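Search the docs
Go

April, by the Bendby bench team

# Groketti wrist kit - notes from my trial

I've had the Groketti kit from Clornier on loan for 2 weeks and promised I'd write up the setup, so this README goes with the sample files (70 short runs, 400 MB zipped). It's a wrist camera, a bracket, a cable that could do with being longer, and a bit of software called Borkowska that does the lining up.

Fitting it took me one evening. The bracket screws are tiny - do it over a tray. After that you give the software a cross on your work surface and it uses the crossing as its home point. Clornier sell a printed mat for this, but the manual says tape is fine and I'm cheap.
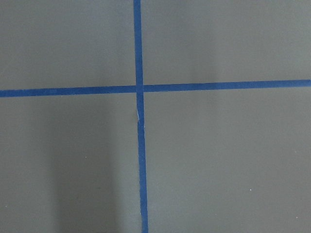

Blue tape cross on the grey surface, from the wrist camera. There's a small pale crease just under the crossing.

I like the Borkowska preview a lot! You nudge the arm until the crossing sits where you want it, press save, and it remembers. Smooth your tape down properly and go for a strong colour, and keep lamps off to one side if you can.

Runs 1 to 13 were made with the old firmware, so leave those out if you care about timing. The rest are fine as far as I know.

Not keen on the licence pop-up every Friday. Otherwise I'd buy it - maybe once there's a longer cable.

## Files

- runs/ - the clips
- home.txt - saved home point
- notes.txt - my moaning, mostly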